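Thư Trịnh
2025-01-14

I want to write a little about learning to read contracts in English, because I have done it for eleven years now and I still make mistakes. Long thread, sorry.

My first contract in English was a rental for a small apartment. 38 pages. I read every page with a dictionary and I was proud. Then I signed, and I had missed one word on page four: "notwithstanding."

"Notwithstanding" means that everything you have just read may not count. I had learned it as a fancy "although." It is much stronger than that. It cost me one month of deposit.

After this I started a notebook. Left side, the word. Right side, what it does to me if I sign. I do not write the dictionary meaning anymore, only what it does to me.

Some lines from the notebook:
shall — I must do it
may — they can do it, or not, as they like
reasonable — we will argue later
including but not limited to — the list is not finished
time is of the essence — one day late is already a problem

The word "reasonable" gave me the most trouble. In my language we would ask right away, how many days? Here I sign "within a reasonable time" and everybody seems calm about it.

Now I ask. When I did translation work for Brilta, I wrote back and said, please put a number. They put 11 days. It took one email, and I had been afraid of that email for a whole weekend.
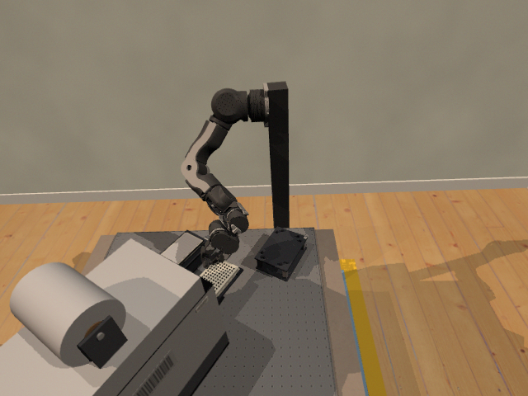 Pankaj Vashisht replied that I should be careful with this, since a number can also hurt me: if the contract says 11 days and the client pays on day 11 every time, I can't complain anymore, and before I could at least try.

He is right and I did not think of it. I still prefer the number. I can plan my rent with a number.

Next thing, definitions. If a word has a capital letter in the middle of a sentence, go back to the front and find it. "Work" and "work" were two different things in my contract with Sadeghi. The big one included my drafts, also the bad ones.

I use a yellow pen for every capital word and a green pen for every "except" and "unless." If a page is very green I read it in the morning, never at night.

Another habit: I read the last pages first. The part called "General" or "Miscellaneous" looks boring and people skip it. In one agreement the automatic renewal was there, between the notices and the signatures. I had to write to them in October if I wanted to leave. I learned this in November.

Renewal cost: 179 dollars, for a service I did not open once. It hurts less than the deposit but I remember it better.

Somebody asked me if I use the plain English summary that some companies put at the side. Yes, I read it, to know the subject. But check if there is a line saying the summary is not part of the agreement. Very often there is.

My notebook has more than 1,000 lines today, and many of them are the same word written again because I forgot it. "Hereinafter" is there four times.

If you also read contracts in your second or third language, tell me which word caught you. I will add it on the left side.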